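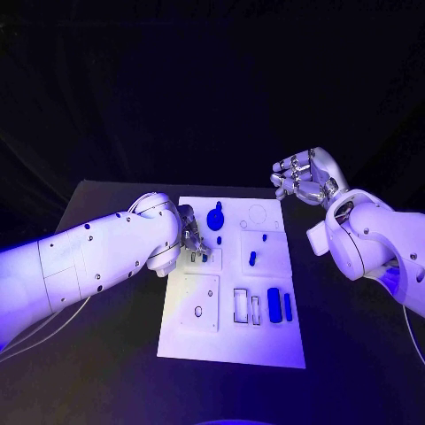
Ticket 277: Druketach board, smallest peg is tight in its tile

22nd August
By Raíssa Xavier
Reading time: 3 minutes
Print | E-mail

Status: open, waiting for part
Location: Sokthorpe, room with the black curtain
Reported by: Gervásio Damasceno

Problem as reported

The smallest blue peg does not go down fully in the small white tile on the left part of the board. It stands straight, but it stays a little high. When it is pressed by hand, it goes in, and then it is difficult to take out again. The other blue pieces have no complaint. Gervásio writes that it was good before the board was washed.

Log

09:10. I put the board flat on the dark table and tried the peg by hand. Same result as Gervásio. I turned the peg half around and it was the same.

09:25. I looked in the hole under the blue-violet light and could not see anything. With this light the shadows on the white tile are confusing. I carried the board to the window in the corridor and there I could see a thin line of dirt at the bottom of the hole. I think it is dried soap.

09:40. Cleaned the hole with a dry cotton stick, then with a damp one. Waited for it to dry. The peg goes lower now, but still not to the end.

10:15. Tried the peg from the spare box of the Prirkgate board. It goes in and comes out without force. So the hole is all right, and our peg is a little too thick.

10:30. I asked Silvana Meireles if somebody sanded or changed the pegs. She says no, but after the washing the pieces of two boards were dried together on one towel. It is possible that the pegs were exchanged there.

11:00. Rubbed our peg with paper of grit 800, very light, 13 strokes on each side. Better, but I don't want to continue, as I cannot put the material back.

Not checked

The knob with the round base, near the top left of the board. It stands well and I did not lift it. The cut-out outlines I only wiped with a cloth.

What to do until the part comes

Please do not press the peg with force. If it stays high, leave it so and write it here. Do not put oil in the hole. Wash the boards on different days, please, and keep each one with its own pieces.

Anselmo Barbosa will look in Prirkgate if they have a peg that is too loose. If yes, we exchange. If no, I will order a new one from Kwiatkowski, and it will arrive in September.

I leave the ticket open.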